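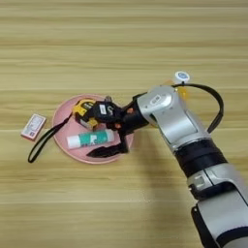
Do you need a different gripper for every kind of object?

Most of the time one decent two-finger gripper will cover small household stuff, as long as you can swap the fingers and change how hard it squeezes.

OK, so that's what I've been chewing on all July! I've had two sets of fingers for the arm, the stubby padded ones from Clirano and the long pointed ones from Drerkivex, and I kept going back and forth between them like I was picking out shoes. Gilang Latuheru (hi Gilang) told me to stop reading spec sheets and go pick things up off a table, so I did. The pink plate got drafted from my kitchen and it isn't going back.

Some background if you're new. I'm not a lab. I wanted fingers that could take things off a plate and put things on a plate without me fiddling with settings every time the object changed. The stuff I used is what was in the drawer: a tape measure with a wrist strap, a bottle of orange drink, a little cardboard box, a couple of other bits.

The stubby ones first. They're lovely on anything square. The box, easy, 10 out of 10 tries, and the pads are so forgiving that I could come in a bit crooked and it would straighten itself out as they closed. But they're wide, and wide is a pain once there are two things next to each other on a plate. I kept nudging the neighbor out of the way on the approach. The tape measure was worst, with that strap trailing off wherever it liked, and twice I got the strap and the case together and had to stop and untangle everything by hand.

So on went the pointed ones (four screws, and yes, I dropped one under the desk). 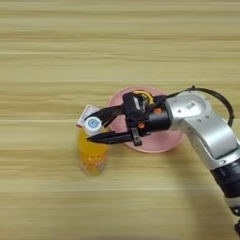
What I liked right off was how much room they leave. You can slide the tips in on both sides of a cap or a narrow case and leave whatever is next to it alone. The trade is that you have to aim better. If the tips come down a hair too far to one side, the object turns as they close, and a round thing will happily roll right out. I missed the bottle 7 times before I slowed the closing speed way down, and after that it was mostly fine. Mostly!

The controller matters more than I expected too. I ran everything off the Huvetari box, which lets you set the squeeze in steps from 0 to 915 (why 915? I've asked, no answer). The stubby fingers were happy almost anywhere on that scale. With the pointed ones I ended up parked at 583, firm enough for the tape measure and still gentle on anything soft. 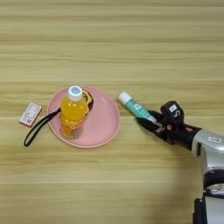 Teal tube in the fingers, orange drink on the pink plate.

Tubes are where I changed my mind. They bend, they're a different thickness at each end, and the pads on the stubby set kept letting the fat end sag. The long fingers do a much better job if you go for the crimped end.

Lanying Xiong asked me in the comments last time about cable routing, and I still don't have a good answer. Mine goes over the top of the arm in a big loop. It's ugly and I'd like to clip it down properly, but every clip I've tried pulls tight when the wrist turns. If you've got one you like, tell me which.

The pointed set is staying on for now. Next I want to try the rubber sleeves from Đinh over the tips, if they ever ship.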